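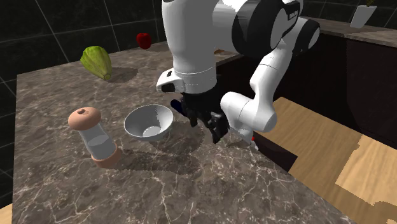
Re: [punstead-water] Kalta softener using too much salt, water still hard before regeneration

List: punstead-water
Topic: Domestic softeners, metered type
Message 4 in thread

Replying to the list because the same fault has come up twice under other subject lines and the earlier answers were incomplete. The original message is quoted in parts, with my comments underneath each part. I have dropped the section on the drinking tap, which belongs in the filter thread.

> We have a Kalta twin-tank softener, fitted by the previous owners. The
> manual with it is for a different model. It is set to regenerate after
> 3,000 litres but the water goes hard well before that. You can tell
> from the kettle and from the stone worktop by the sink, where drops
> dry white again after a few days of being fine.

The kettle is a slow indicator and the worktop is a poor one. Softened water also leaves a residue when it dries, as the sodium salts stay behind. The difference is that this residue wipes off with a damp cloth and limescale does not. Don't use vinegar or a limescale remover to find out if the worktop is marble or limestone. Both will etch, and the dull patch that results is often mistaken for more scale. Granite is less of a risk, but the sealer may suffer.

Use a soap test or drop test kit on a sample from the kitchen cold tap, after first making sure that this tap is on the softened side. In many Punstead houses it is not. The kitchen cold is taken off before the softener so that there is an unsoftened supply for drinking, and a lot of "hard water" reports on this list have been correct readings from the hard water tap. Test the bathroom basin cold as well, unless it is fed from a tank in the loft, in which case run it long enough to clear the tank or use another outlet.

> The setting was already at 3,000 when we moved in and I have not
> changed it. The test strip on the incoming main came out in the
> darkest band, which the packet only calls "very hard".

A volume setting means little until it is matched to the hardness. The capacity of the resin is fixed by the amount of resin and the salt dose. Divide that capacity by the incoming hardness and you get the volume that can be treated before the bed is exhausted. If whoever installed the unit used a figure for a softer district, it will run past exhaustion every cycle and deliver hard water until the meter trips.

Strips are not good enough for this. The top band covers everything above a certain value and the calculation needs the value. The water supplier will give a figure by postcode. Check the units before using it, as calcium and calcium carbonate figures are both published and differ by a factor of two and a half. I was once sent a reading of 111 with no unit. As mg/l of calcium that is hard water, and as calcium carbonate it is fairly soft. The householder had entered it as calcium carbonate and it should have been calcium, so the unit had been under-regenerating since it was installed.

> Salt use has gone up. It used to take one pair of blocks for a long
> time and now they go down quickly. There is always water in the
> bottom of the cabinet. Is this a leak?

Some water in the salt compartment is normal, as that is where the brine is made. Water on the floor of the outer cabinet is a different matter. Please say which you have.

High salt use and early hardness together usually point away from the setting. If only the setting were wrong, salt use would be steady. The likely causes, in the order I would check them:

1. Brine level too high. The float should shut off the refill at the mark on the inside wall. On the Kalta this mark is a moulded line, often hidden behind crusted salt. A sticking float lets in too much water, which dissolves too much salt, and the excess goes down the drain or gets left in the resin.

2. Blocked injector. The injector draws brine by suction and has a very small bore. Grit from main repairs will partly block it. The brine is then drawn too slowly and the rinse starts before the bed has been properly treated. Close both isolating valves, open the bypass, release the pressure, unscrew the injector cap and rinse the nozzle and screen under a tap. Do not push a pin or wire through it.

3. Low inlet pressure. The valve will cycle below 2 bar but brine draw becomes unreliable. Measure with a tap running, as the static reading hides the problem. Anyone on the upper side of the village should measure in the evening, when demand is highest.

4. Worn piston seals. Hard water passes across the valve into the outlet, or water runs to drain between cycles. Put the end of the drain hose in a bucket overnight with no regeneration in progress. It should be dry in the morning.

5. Bypass not fully closed. Takes a moment to check and I should probably have put it first.

> The display shows a letter P and then goes blank. The label on the
> back of the control head says Promis.

Promis made the electronic head for several makers, so the label does not identify the softener itself. On the heads I have worked on, P alone means power has been lost and the clock has not been set since. The meter count is retained on later boards and lost on earlier ones. With an earlier board, any short power cut puts the count back to the start, and a full cycle's worth of water is then treated on top of what had already gone through. This would give exactly the early hardness you describe, though it would not explain the salt. You may have two faults.

Set the clock, write down the count, switch the unit off at the wall for a minute, then switch it on and read the count again. If it has gone to zero you have the earlier board.

> Van Rooij have quoted for a new valve. Is it worth it?

Not before the float and injector have been looked at. Van Rooij sell the seal kit separately, although it is not in the main catalogue and has to be asked for under spares. Mine took roughly 35 minutes to fit, including draining down. Grease the seals with silicone only. Petroleum jelly swells the rubber and the piston will jam.

If the resin itself has gone, a new valve will not help. Signs of this are fine amber beads in tap strainers and a loss of flow through the whole house.

Please post back with the following:

- hardness figure, with units
- running pressure at the inlet
- result of the bucket test
- whether the count survives a power loss
- resin volume, if it is printed on the tank

Trim the quotes when replying - the digest readers get the whole thread each time.

--
punstead-water: supply, softening and household plumbing
To leave the list, send a message with "leave" as the subject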